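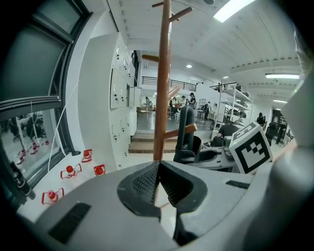
8/14/20 – Workshop notebook, furnishings and room arrangement.

The purpose of today's entry is to record the state of the upstairs workroom before the order to Stefanou is confirmed. The coat rack is to remain in service and will be kept close to the window. It is a tall wooden piece in a warm orange-brown finish, with pegs set at different heights along the pole, and one of the lower ones reaches across in front of the back of the black office chair. A coat hung on that peg will rest against whoever is seated there. The rack should therefore be turned by a quarter, or the chair moved toward the table. The second option is preferred, as the floor under the rack is level and the floor nearer the door is less so.

**Coat rack, condition and treatment**

The rack was brought up in February from the former Uvari storeroom. At that time one peg turned freely in its socket. It was reglued and clamped overnight, and no further movement has been reported. The joint was checked again this morning by hand with moderate pressure and is sound.

Load test, carried out before work began: the heaviest winter coat from the lost property box was hung from each peg in turn and left for 27 minutes. No peg shifted. With coats on one side only, the pole leaned slightly toward the window. The lean was measured at the top with a plumb line and came to 4 mm. This is acceptable, but colleagues are asked to distribute heavy items on both sides once the cold season starts.

Finish: the surface is to be wiped with a barely damp cloth and dried at once. Furniture wax from the Eneno tin may be applied to the pole and pegs. It should not be applied to the underside of the base, where it would make the rack slide. The previous entry on this subject recommended oil. That recommendation is withdrawn – the oil left a tacky film on the test piece, and the film was still present a week later.

**Window side**

The thin white cable that comes down across the wall from the window frame toward the sill remains unclipped. Two adhesive clips have been requested. The route is to stay as it is, only fastened. The window latch is to be left accessible at all times, and no furniture taller than the sill is to be placed directly in front of it. The rack is an exception by reason of its narrow pole, provided that coats do not hang over the latch.

The distance from the window wall to the nearest table edge was taken with the long tape and is 68 inches. The figure of 60 in the earlier sketch should be struck out. It was taken to the chair and was copied into the plan by mistake.

**Tables and wall notices**
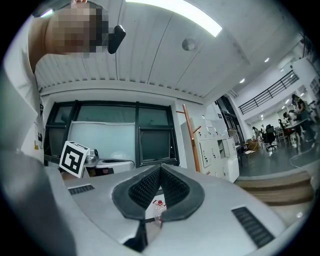
Should the new shelving be ordered at full height? The lower model is the better choice, as the full-height units would block the light in the middle of the room and would need to be fixed to a wall that will not take heavy anchors.

The lower model is listed by Stefanou with a delivery period of four weeks. The Dotari equivalent is cheaper, but its shelves are not adjustable, and the storage boxes now in use would leave a great deal of wasted space above them. The budget for shelving and seating together is 2,000 and should not be exceeded without a written note in this book.

The small sheets of paper pinned to the wall are to be reviewed before the furniture is moved. Any sheet that refers to an earlier layout should be taken down and placed in the folder, not discarded. The small yellow sign stays where it is for the present.

White table surfaces: pencil marks come off with a soft eraser, and ink with a small amount of alcohol on a cloth. Abrasive sponges are no longer permitted on these tables. Drinks bottles should be closed when standing near papers or equipment, and should be taken away by their owners at the end of the day.

The white panel by the back window has a slight curl along its top edge. Flattening under weights was considered. For the moment it is left standing, and the curl will be measured again after the humid weeks have passed. If it has increased, a batten will be fitted across the back.

**Open items**

- Confirm the lower shelving with Stefanou and obtain the exact depth in writing.
- Move the office chair toward the table and check that the rack clears it with a coat on every peg.
- Fit the cable clips when they arrive.
- Correct the distance on the plan.
- Order one further tin of Eneno wax. The present tin is nearly finished and the lid no longer seals.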